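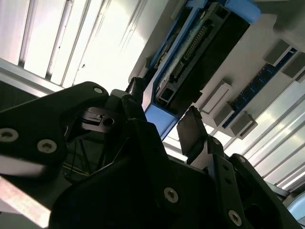
Cletus Kowalczyk has been specifying threaded fasteners for 22 years, first at Brinen and now as an independent consultant in Stusley. Most of his work starts with a joint that came loose, and he says most of those joints had the right screw in them.

"People ask me for a better grade of bolt," he said. "The bolt is usually fine. What they lack is preload."

Preload is the tension left in a screw after tightening. Kowalczyk puts the usual target at 75 percent of proof load for a joint that will be taken apart again. A torque wrench gets at that figure only indirectly, as most of the applied torque goes into friction under the head and in the threads.

"Oil the thread and keep the same torque setting, and you have a different joint," he said. "I have seen that on a drawing revised 4 times. Lubrication was never mentioned in any of them."

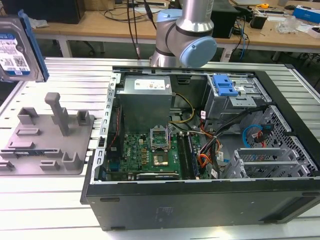 Photo: Ruairi Gourlay

He is cautious about threadlocker. At Begay, a maker of small pumps, he found it specified on every screw in the housing, including 2 that had to come out at each seal change. The service crew was heating them to break the bond, and the seals next to them were suffering for it.

"We took it off those and made the screws longer," he said. "A longer screw stretches more for the same load, so it tolerates some settling. That costs a few cents."

On spring washers he was brief. "Flat by the time you reach working load. After that it's a washer."

Kowalczyk keeps his own test records, going back to a series on zinc-plated screws he ran for Nirex. The scatter on reused screws was wide enough that he now writes single use into the notes for critical joints – and checks in January whether purchasing has kept up with it.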